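Riltbridge Folding Worktable
Made by Trustness – item 3177

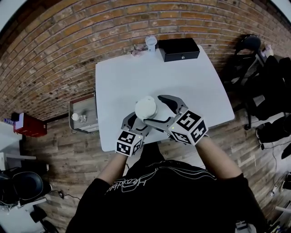 We built our first folding table because we were tired of the ones we had. They wobbled when you leaned on them, they pinched fingers, and the legs never locked the same way twice. The Riltbridge is the table we wanted all along, and after a few years of small fixes we're really happy with where it has ended up!

The big thing is the legs. Each pair swings out and drops into a steel catch that you can hear click, and a crossbar keeps them square. Lean on a corner, cut fabric on it, put a sewing machine at one end and start stitching at full speed – it stays put. Jolien Coppens, our designer, tested 2 catches against each other before picking this one, opening and closing each of them 4000 times in the shop (we all got very used to the sound).

The top is one solid panel with rounded corners and a slightly matte finish, so a ceiling light doesn't glare back at you while you work. Coffee rings wipe off with a damp cloth. Permanent marker takes a little rubbing alcohol and some patience. Please don't set a hot pan straight on it, and go easy with scouring pads, which will dull the finish.

Specifications
Item number: 3177
Open height: 29 inches
Top: 60 by 30 inches
Load limit: 115 pounds, spread evenly
Frame: powder-coated steel
Feet: rubber, screw-in, adjustable
Assembly: none

Setting up
Stand the folded table on its long side, open one pair of legs until the catch clicks, then do the other. Two people can tip it upright with no trouble, and one person can do it on carpet. If your floor is uneven, turn the feet by hand. They have more travel than you'd expect – my garage slopes badly toward the drain and I still had thread to spare.

What goes with it
The Nakpan tray hangs under either short end and holds scissors, tape, pencils and all the little things that roll away. The Ratitz cover is a padded sleeve with a shoulder strap, great if you haul your table to craft fairs. Both fit every Riltbridge made since March. Older tables need the adapter clips, so send us a note and tell us which accessory you're adding.

Spare parts
Feet, catches and crossbar bolts are all sold one at a time. Write to Eilif Torvik in the parts room with your item number and a quick photo of the piece you need, and he'll match it up for you.

Page updated September 2019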